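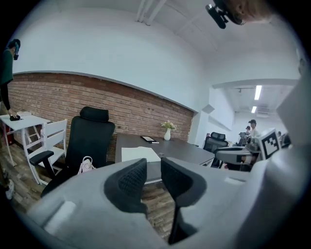 Is the Dellatard open house worth going to if you want to see a robot do something?

Only if you're happy watching people do the something first. The August session was mostly hand-held grippers being worked by staff at a table, with one short arm demo at 4 p.m.

Forum: Shows, Tours and Open Days
Thread: Dellatard open house, Zuturach

gearlash
Posting this because I asked the question at the top last month, got no replies, went, and have now answered it myself. I'm told this is called community.

Background for anyone who missed the flyer. Dellatard is the outfit on the second floor of the old Hoxha building in Zuturach, over the tile showroom. They let the public in for one afternoon. Doors at 2, and the flyer said "see how robots learn everyday tasks." I had pictured robots, learning. What you get is people in headsets holding a gripper in each hand and doing small things on a conference table, very patiently, while you stand by the brick wall trying not to step on a cable.

I'm not complaining. Well, I am, but I stayed until they closed.

The way it works, as explained to us: the person does the job with the grippers in place of their fingers, the motion gets recorded, and the recordings are what they train on. The cubes with the black and white squares are there so the position of each gripper can be tracked. I asked how many times they do one task and was told 1000, then the next task. I asked what happens if you sneeze. They do it again.

offset_tom_not
So it's an open house where you watch somebody else's office job.

gearlash
With headphones off and free pretzels, yes.

pallet_jockey
I was there too, and I think you're underselling it. I run a packing line and have sat through a lot of demos where an arm inside a fence moves a box from the left to the right, and then a sales guy looks at you as if he'd personally given birth to it. I'd take this over that any day. You could stand close and see where the hard parts were. Flat things on a flat table are miserable to pick up with two fingers, and I knew that in theory, but I'd never watched a careful adult fight with it.

They let visitors try at one end of the room. I had a turn. I've got good hands, I tie my own flies, and I spent my whole turn chasing a notepad across the table like a man trying to pick up a wet leaf with salad tongs.

offset_tom_not
That's my point though. You went to a robot open house and the star of the show was you, failing.

pallet_jockey
Best demo I've been to in years.

gearlash
I'll back him up on the notepad. I watched one of the staff do the same kind of thing and the trick, if it's a trick, is that you don't come at it from above. You bring the two grippers in low from either side and let one of them be a wall while the other does the work.
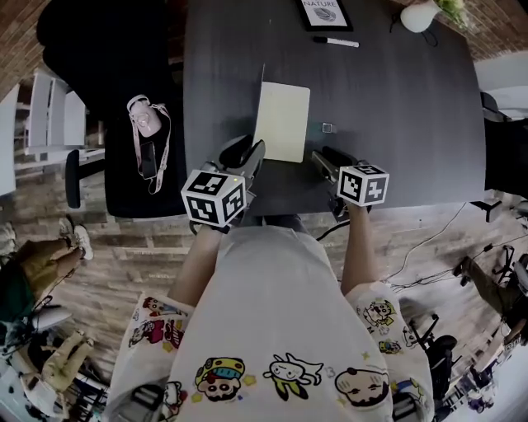

The other thing they kept telling us was to move slower than felt polite. Your wrists want to take over and do the clever part, and a gripper doesn't have your wrists. The woman helping our group said the beginners who do worst are the ones who are good with their hands, at which point a certain member of this forum went a little pink.

pallet_jockey
It was warm in there.

sprocket_aunt
Question from someone who may drive over for the next one. How long did you wait for a turn, and is it okay for kids? Mine is nine and will absolutely ask them when the robots take over.

gearlash
Sign-up sheet was by the stairs. I put my name down when I came in and was called well before the arm demo, but the people who showed up late didn't all get one. Kids were fine. One boy asked that exact question and was told "after lunch," which got a bigger laugh than the arm did.

Grippers are sized for adult hands, so a nine-year-old may need both hands on one. They were nice about it.

torque_ledger
I'm going to be the disagreeable one. I went and left before 4, so take this for what it's worth. My issue is with the word "robots" on the flyer. I brought two people from my shop who wanted to know whether an arm could load our deburring station. We drove a long way. There was a table, some flowers, people moving slowly, and a talk about data. All very pleasant, and we had nothing to take home. If the flyer had said "come see how we collect demonstrations," I'd have known to leave the guys at work.

I don't think they're dishonest. I think they've been inside that room so long that they see a robot when they look at a hand gripper. The rest of us see a hand gripper.

pallet_jockey
You left before the robot and you're mad there was no robot?

torque_ledger
I left after two hours of no robot. There's a limit to how long I can admire a table.

gearlash
He has a point on the flyer, in fairness. I said so on the comment card. For the record, the arm demo was a Pristanow arm on a cart, rolled in for the last part of the day. It had one of the same type of gripper heads on the end. It did three tries at putting a marker in a cup. Two went in. The third time it set the marker down next to the cup with great tenderness and then backed away, and I've never related to a machine so strongly.

offset_tom_not
Two out of three with a marker. Tell my foreman I'll be in Tuscany.

pallet_jockey
See, I thought the miss was the most useful thing all afternoon. They didn't cover for it. The fellow running it said they had few recordings with the cup that far over, so the arm had gone to where cups usually are. I've been burned by vendors who'd have blamed the lighting.

torque_ledger
That I would have liked to hear. Okay. I'll grant I may have left early.

sprocket_aunt
Somebody put a date on the calendar.

linenfold
Different angle from the rest of you. I do cabinet work, no automation at all, and I only went because my brother-in-law had a spare ticket and a truck I needed to borrow afterward. What struck me was how ordinary the setup is. I was expecting a clean room. It's a conference table and office chairs, and the stuff on the table is what you'd find on anybody's desk. I asked why they don't use proper test blocks and the answer was that nobody's kitchen is full of test blocks.

I did get a good long look at the gripper fingers while I waited. They've got a mesh sort of texture on the inside faces, and the gap between them is the whole game. You're forever judging whether the thing you want will go in there straight or ride up on one side.
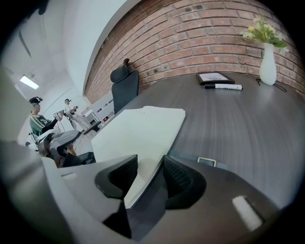 Where I'd push back on pallet_jockey is the idea that it's all in the slowness. I had a turn too, and slow didn't help me until I quit looking at my hands and watched the object. Same as a bandsaw. You don't look at the blade, you look at the line. Once I did that I got a flat piece up off the table and held it for a good while, mostly out of disbelief.

pallet_jockey
A cabinetmaker picked up a board. Alert the papers.

linenfold
How's the notepad?

gearlash
Moving along. Practical notes, as a few people have messaged me:

Parking behind the Hoxha building is for the tile customers and they mean it. Use the lot by the creek.

Ask about the stairs if stairs are a problem for you. There's a freight elevator but somebody has to come down and run it.

Entry was free. They do a paid half-day for companies at 175 a head, with more arm time. Torque, that might be what you were after in the first place.

Don't wear big sleeves if you want a turn. Mine kept catching on the gripper, and I was asked kindly to roll them up.

torque_ledger
175 each to find out if it can hold a bracket. I've paid more to find out less. Does the half-day let you bring your own part?

gearlash
I asked. They said bring it, as long as it fits in the gripper and isn't greasy.

torque_ledger
It's a deburring station. Everything I own is greasy.

offset_tom_not
Bring a clean one and lie, like a vendor.

pallet_jockey
If you book it, post here, I'd split the drive. I have some business to finish with a notepad.

sprocket_aunt
Does anyone know if the next open house is the same format? Their page still shows the August one.

gearlash
The person at the door said the same room, same hours, and that they'd like to have the arm out from the start if Pristanow will lend it for the whole day. She also said the flyer is being rewritten. I'll bump this when I see it.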